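Ticket: Gaton and Preda profiles merged, wrong backstory showing
Status: open again
Opened: Fri 4 December

I'm told this was fixed in August. It wasn't, or it was and something undid it. If you open the profile for Gaton you get his powers and first appearance, and then halfway down the history it turns into Preda's. Gaton did not inherit the Multton crime family. He was dead by then, and the only issue that brings him back is a dream.

What I tried first: cleared the cache, logged out, used another browser. Same page every time. I don't believe it's at my end and I'd rather not be asked to clear the cache again.

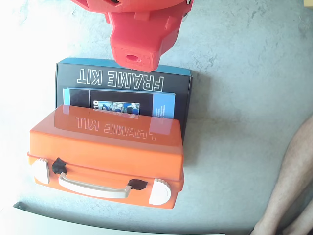 Reply from Dorin Surdu: The two entries share an alias ("the Heir"), so the import may have treated them as one man. I've split them and rebuilt the index. Please check.

Checked. Gaton is better. Preda now has no history at all, just a heading and a list of 19 appearances, 4 of which are Gaton's. So I doubt it was the alias. Plenty of characters share an alias on this site and they don't swallow each other. 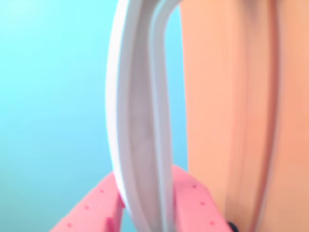
Votov has gone wrong as well, which makes me think the trouble is in the family links and the names have little to do with it. His page says "see also Preda" and takes you to Preda's blank one, then back to Votov, round and round. The box at the top has changed too. It used to be light blue going towards turquoise, much the same as the backdrop behind that curved white band, and now it's plain grey. Grey is for characters with no confirmed continuity. Votov has been in 98 issues.

Dorin Surdu: Grey is the default when the link check fails. I've restored Preda's text from the backup and am running the check again. It can take up to 48 hours.

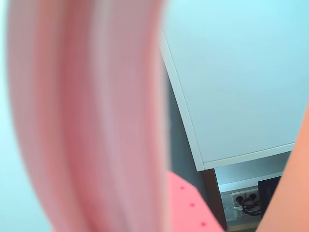
Two days later. Preda's text is back, but it's the old version, before anyone took out the line about him being Votov's son. That was a fan theory off a letters page. Votov's box is still grey. I'll accept that the loop has gone.

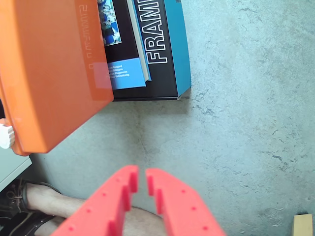
Do I need to send the Preda corrections in again?

Only the ones made after August. Anything older was in the backup and should already be on the page.

"Should" is what I was told last time. I've sent the lot. Please leave this open until Votov's box is right and someone other than me has read Gaton's page to the bottom.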